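Prudell opens a shared kitchen for first-time renters

LUDHOLM, December 2020 - Prudell, the home skills program run from the old Clinow building, is opening its shared kitchen to 33 new members this winter, and we could not be happier about it!

The kitchen is meant for people setting up a home for the first time. Members get a locker, a shelf in the pantry and a place in a short course on cooking, washing up and putting things away. Plates come in plain colors, blue, white and pale green, and they stand upright in a black dish rack on the gray table.

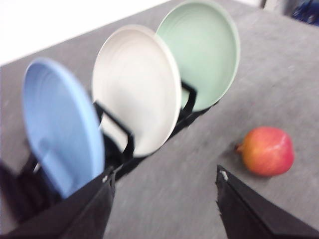

What members learn

The course runs over 21 evenings, in small groups. It starts with the jobs most of us picked up by accident - stacking a rack, storing fruit, planning a week of dinners - and moves on to bread, soups and cooking for a crowd.

"I had a new apartment and one saucepan when I joined the pilot in May," said Viktória Dobos, who now helps teach the Tuesday group. "I loved having a big table to spread out on, and I still go back for the soup nights."

The gray tabletop has a fine speckle and a rounded corner, and it will be used for prep, for shared meals and for the plate-and-rack sessions that open the course.

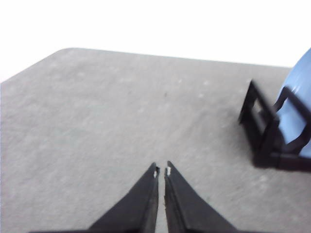 Each group clears up together before going home, and leftovers are boxed for members to take with them. Course leader Attila Győri is also putting together a 38-page recipe booklet, which members can keep.

Membership applications are open now at the Prudell front desk. Press questions and visit requests go to Mairéad Hanrahan, Prudell press office, Ludholm.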